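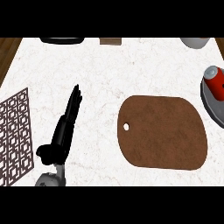 *시뮬레이션 화면. 대리석 조리대 위의 로봇 팔과 도마.*

# Brakby 주방 시뮬레이터 공개 시연 후기

2021년 2월 14일

Zusora가 연 공개 시연에 다녀왔다. Brakby는 로봇 팔의 주방 작업을 실물 없이 연습하는 소프트웨어다. 시연은 발표와 체험을 합쳐 2시간이었고, 체험석은 4개였다. 나는 두 번째 조에 들어갔다.

**화면**

그래픽은 기대보다 좋다. 대리석의 옅은 무늬와 도마의 얼룩진 나뭇결이 구분되고, 그리퍼 그림자도 부드럽게 떨어진다. 도마 왼쪽의 작은 구멍으로는 흰 상판이 보인다. 격자무늬 받침도 마찬가지로 틈 사이가 뚫려 있다. 다만 위아래에 검은 띠가 있어서 조리대 안쪽 물건은 일부만 보인다. 띠를 없애는 설정은 체험석 메뉴에서 찾지 못했다.

**조작**

키보드로 팔을 움직여 봤다. 익히는 데 시간이 걸린다. 손목 회전과 전진이 같은 키 묶음에 있어 자주 헷갈렸다. 도마처럼 납작한 물건은 손가락을 어느 높이까지 내려야 할지 가늠하기 어려웠다. 시점을 바꾸는 단축키가 따로 있지만 안내지에는 빠져 있었고, 진행자에게 물어서 알았다.

**속도와 저장**

발표에서는 한 장면을 물건 배치만 바꿔 2000번 반복하는 기능을 소개했다. 현장에서는 200번까지만 돌렸고 중간에 멈추지 않았다. 결과는 표로 저장되며 실패한 회차만 골라 다시 볼 수 있다. 이 기능이 가장 쓸 만했다.

**비교**

전에 써 본 Tveit는 설치가 간단한 대신 물체 재질이 단조롭다. 화면과 반복 기능은 Brakby가 낫고, 조작은 Tveit가 편하다.

가격은 발표되지 않았다. 다음 시연은 10월이고 장소는 Duver 전시장이다. 체험을 하려면 사전 신청 때 조를 골라야 한다.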